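Floor boxes, bags and labels: how Notthorpe packs its fit-out stock

The Notthorpe packing room sits at the back of a carpeted office floor, and the man who has run it for the past six years prefers it that way. "Carpet is better than concrete for this work," he says. "A dropped board survives. The drawback is the power, which comes up through the floor, so every lead crosses somewhere a person wants to walk."

The rule on leads is short. Anything plugged into a floor box is laid flat, with slack at the plug end, and taken up again before lifting starts. "A tight lead lifts off the carpet at the middle. A slack one lies down. We use the nearest box, and if the nearest box is too far away, the job moves."

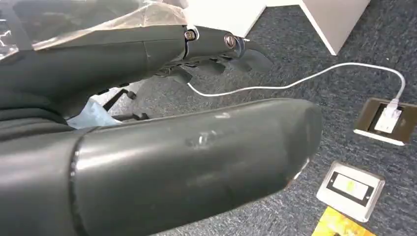 Packaging waste has its own routine. Clear film is kept if the piece is longer than the item it came off, and binned if it is shorter. Plastic bags are flattened and reused as void fill up to 2 times, then sent for recycling. Chairs on castors are meant to stay out of the packing area altogether, a rule he describes as partly observed. "A castor will pick up film and wind it round the axle. You then spend ten minutes with a knife."

The stock itself is mixed: boards, panels, small furniture and frames, most of it bound for the Irkotdale site. The current schedule runs to 310 lines, of which 178 had been closed by July. Each line is one item with one label. He does not allow a label to cover a pair, having spent most of a spring sorting out a delivery to Jaramillo in which half the pairs had been separated in transit.

On boards he is particular. Printed faces are checked for rubbing along the edges and at rounded corners, where wear starts. The label should be small and should lift cleanly. "We tested the Nastov labels on offcuts for a month before we let them near a finished face. Left longer than that, they marked the varnish — not badly, but enough to see in low light."

Straps are used for holding and never for lifting. A strap goes on by hand, is pulled until the slack is out, and is checked again after a quarter of an hour. 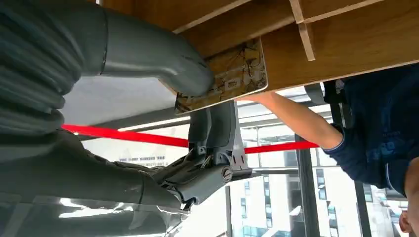 How tight should a strap be against a wooden edge?

"Tight enough that the piece doesn't shift when you push it with a flat hand. Past that point you are only denting the wood. If the edge is soft, put folded card under the strap and start again."

Storage is the part he would change. The racks were bought for cartons and are too shallow for wide panels, so these stand on edge with card between them, and the front one has to come out before any other can be reached. Deeper racks have been priced at roughly 3000, fitted. Until they arrive, panels are filed in the order they are due to leave, and the order is written on a sheet taped to the end upright.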